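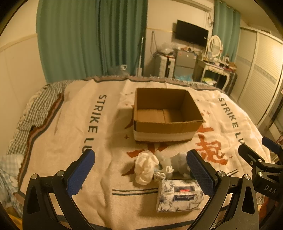
How Does Thread Turn Into a Blanket?

By Concetta Greco

Pull your favorite blanket up close to your nose, closer than that, and look at it for a good long while. You may see tiny lines going up and down, and other tiny lines going side to side, and if you are very patient you may even see them ducking over and under each other like kids playing in a line of laundry. Those lines are threads, and the way they cross is called weaving. People have been doing it for thousands and thousands of years, long before there were zippers or buttons or bunk beds!

Over, Under, Over, Under

Weaving needs two sets of threads. The first set is stretched tight, all in a row, and it is called the warp. The second is called the weft, and it travels across. It goes over one warp thread, under the next, over, under, all the way to the side. Then it turns around and comes back, and this time it goes under where it went over before. That's the whole secret, really. If you have ever made a place mat out of paper strips, you have already done it.

The thing that holds the warp threads tight is a loom. A loom can be as small as a piece of cardboard with notches cut in the ends, or as big as a car. My friend Shu-fen Tsang has one that fills most of her spare room in Seldale, and on Saturday mornings you can hear it thumping from the street.

Where Do the Patterns Come From?

Stripes are the easiest. You weave for a while in one color, change to another, weave some more, and there is your stripe. Checks take a bit more planning, with colors going both ways. Letters, stars and other pictures are harder, and a weaver who wants those will often draw them first on paper with little squares, one square for each place where the threads cross. (Some blankets are plain cloth with the picture printed on afterward, like a T-shirt.) 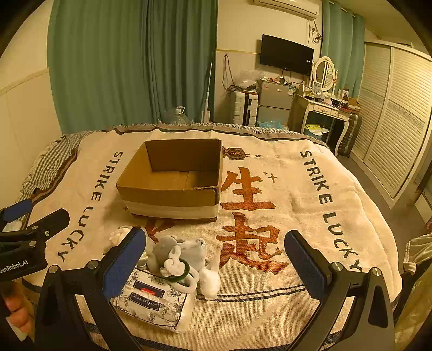
What Is the Fringe For?

When a blanket comes off the loom, the ends of the warp threads are left hanging loose. If you did nothing, the weaving could slowly wiggle apart. So weavers often tie the ends in knots or twist them together, and that makes a fringe. Fringes are lovely to fiddle with when you can't sleep, but please don't pull too hard.

Try It Yourself

Ask a grown-up for a piece of stiff cardboard and cut 14 small notches along the top and 14 along the bottom. Wind string up and down through the notches for your warp. Then take some thick yarn and go over, under, over, under, pushing each row down snugly with a fork. When you reach the top, you'll have a blanket just right for a doll or a very small bear.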